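Open day at Jurau: notes on the bedroom cell

Jurau opened its collection floor to outside visitors on 17th September, and I took the afternoon slot. I work on tool changers and had no professional reason to be there beyond curiosity about how people who do soft goods set up their work. These are my notes, lightly cleaned up. Corrections welcome.

The floor is divided into household cells, each dressed as one room. Visitors sign in, get a badge and a short talk, and are then free to stand behind the tape and ask questions. The talk covered the data format at more length than I needed. The part I wrote down was the session count for the bedroom cell: 3,593 accepted episodes as of that morning. An episode is one item handled from first contact to release. Rejected episodes are kept in a separate store and not counted.

I spent most of my time at the bedroom cell. It has a full-size bed with a padded headboard, a nightstand, shelves and a changing set of small items. Operators work with hand-held grippers, two fingers each, carried around the bed like any other hand tool. The camera travels with the gripper, so what gets recorded is the view the policy will have later.

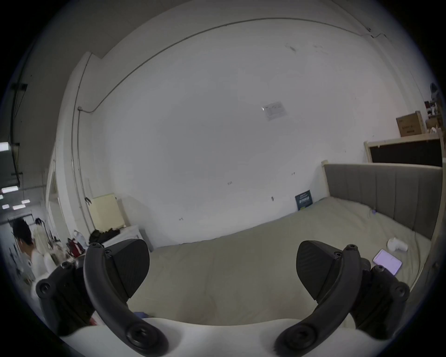
The finger geometry was the first thing I asked about. Jurau buys the finger sets from a supplier called Grudik and makes the bodies in-house. The earlier set had flat parallel jaws, and those were dropped in December after repeated trouble with thin fabric lying on a mattress. A flat jaw needs something to close on. Cloth on a firm table gives you an edge to work against, but cloth on a mattress goes down with the surface when you press, and the jaw closes on very little. The curved fingers come in at a lower angle and gather material as they close.

I was told that the change took rejected grasps from 424 to 70 over two comparable blocks of sessions. I did not see the raw numbers and I don't know how comparable "comparable" was. The direction seems plausible.

Calibration is done at the start of every shift. The operator opens and closes the gripper fully, then holds it still against a printed target while the software checks the camera against the finger position. If the check fails the tool goes back on the rack. I asked what the usual cause was and the answer was loose finger screws, followed by a dirty lens. There is a torque spec for the screws. It was on a card I forgot to copy.

The software side is a package named Flurkivent, which handles synchronization and the accept/reject step. Rejection is by a reviewer, with no automatic scoring yet. Common grounds are tracking loss, an item leaving the bed, and an operator's free hand touching the item during a single-tool episode. I would have expected tracking loss to dominate given how plain the walls and bedding are. Their answer was that they leave clutter on the shelves for this reason, and that a tidy room tracked worse. 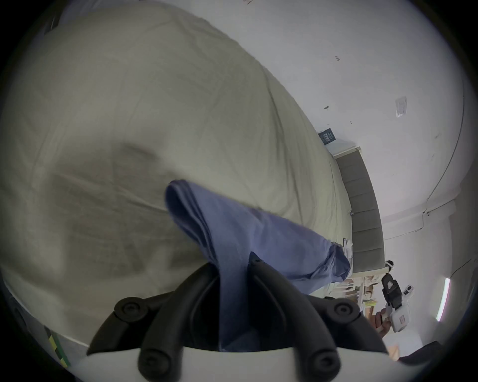 Fabric pickup is a harder problem than I had assumed, and most of my questions ended up there. With a rigid part, the grasp is either good or bad at closure and you can usually tell from the finger gap. With cloth you can have a full grip and still have the wrong amount of material in it. The blue cloth on the bed was a fair case: the fingers had a fold of it pulled well down into the gap, and the rest lay diagonally across a sheet that was itself rumpled. A policy has to learn that the creases in the blue belong to the item and the creases in the sheet do not. When both are a similar color, I am told, the failure is the obvious one and the sheet comes up too.

Two-tool episodes are recorded separately. The timing between tools has to be tight for these, and Jurau runs a shared clock over a wired link to a base unit made by Ferraro. The target is 100 captures in a row without a dropped sync pulse before a session may begin. That struck me as a low bar, but the session is monitored as well.

Things I would have liked to see and didn't: a trained policy running on an arm in the same cell, any wear data on the finger pads, and the reject store. The first is planned for the next open day. On pad wear I got a general answer about replacement at fixed intervals, with no figure.

Parking is behind the building, entrance on the north side. Bring a sweater, the floor is kept cool.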